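August, bin cell notes, 4:30 pm

Spent most of the afternoon on the shopping list (again!) and I think it's close to something I can hand to Nandini. She signs off on anything under 500 without a second look, so I've tried to keep the small stuff in that pile. The cable dress kit from Skyrme is 388, so that's fine. I want it badly. The way the bundle loops around the wrist bugs me every time we go down into a bin.

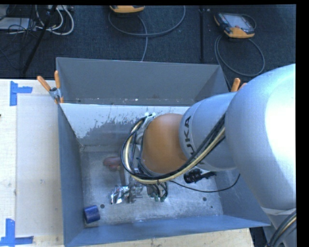 The bigger ask is the new gripper fingers from Briltix, 998 for the pair, and that one has to go through Shaimaa Helmy. She'll want to know why we can't machine them ourselves. We could, but it would eat 2 weeks of shop time and I'd still end up buying the pads.

Also on the list: proper corner stops for the table (blue tape is cheap, I know, I know), and spare hose fittings. Skomdale quoted a whole new bin fixture too, way too rich for this year. Orange clamps stay!

To do: ask Skyrme about lead time, get the Briltix quote redone with shipping on it, move the fixture to next year's sheet.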